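The Closet Cleanout Gospel, Examined

By Ximena Herrera

10/15/19

The email from Brirkent arrived with a subject line in capital letters. For $900, the company would send a "wardrobe editor" to my apartment, and I would come out of it with fewer clothes, better mornings and what the brochure called a calmer relationship with fabric. I read that last phrase twice. I did not know I was on bad terms with fabric.

Decluttering used to be something you did before your mother visited. Now it is a business, and a confident one. There are courses, workbooks, matching hangers, and a certificate you can earn so that you may sell the courses and workbooks to somebody else. Brirkent is one of the larger outfits in Zurville, with five editors on staff and a waiting list, or so the website says. I asked to see the waiting list and was told it was private.

What I wanted was simple. I wanted someone to show me that people who pay for this stay tidy. The company's founder did not want to be interviewed, but a spokesman sent over a page of client quotes. All of them were written within a week of the visit. A closet looks wonderful a week after you empty it. So does a garage, and so does a desk.

I asked whether anyone checks back a year later. The answer was that clients are "welcome to rebook."

Milagros Usuga rebooked. She lives in Jirnodstead, works in a dental office, and has had her closet edited two times since last April. The first visit sent 11 bags out the door. She was thrilled and told everybody. By winter she had bought most of it again.

"I gave away a gray sweater, and then I was cold, so I bought a gray sweater," she told me. "The new one is worse."

She does not blame the company. She thinks she did it wrong, and this bothers me more than the price does. If the method works, the method gets the credit. If the closet fills up again, it was you, and there is an advanced course for that.

The rules themselves don't hold up well. One popular system says to toss anything you haven't worn in a year, which would cost me my only black dress and my snow boots. Another says to keep what makes you happy, and I can report that my winter underwear has never made me happy. A third wants everything in one color family. It is taught by a woman who sells clothes in one color family.

Then there is the question of where the bags go. The brochures say "donated," and they say it in soft green type. I called the Quiroga thrift store, where a good share of Zurville's castoffs get dropped. The manager was polite and tired. Business suits sit. Party dresses sit. Plain household stuff moves, and so do kids' things and anything with a cartoon on it. Whatever doesn't sell is baled and trucked off, and she couldn't tell me where it ends up. The truck company couldn't either, or wouldn't.

Old T-shirts are the hard case for every system I looked at. They cost next to nothing, they take up little room, and people will fight for them. Usuga let go of a wool coat without a word and then argued for a shirt from a water park that closed when she was in school. Her editor called this "sentimental resistance" and made a note of it. I would call it liking a shirt.
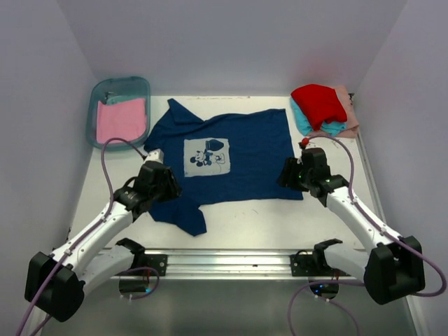 A navy T-shirt with a Mickey Mouse print, the sort of thing closet editors want to talk you out of.

I did try it myself, without the $900. I gave a morning to the hall closet, with a library book open on the floor and the brochure beside it. I got rid of two coats, a broken umbrella and a belt I had been moving from home to home for no reason I can remember. It felt good until lunch. I was also left with a stack I had picked up, put down and picked up again, and no question in the brochure helped me with any of it.

Some people do need a hand. Moving a parent out of a house is awful work, and a calm stranger with boxes could be worth every dollar. Brirkent offers that service too, on the last page, with no photograph and a smaller discount. I asked how much of the business it makes up. The spokesman said he would get back to me.

Usuga has a third visit penciled in. She hasn't paid the deposit yet, and when we last spoke she was leaning toward a bigger dresser.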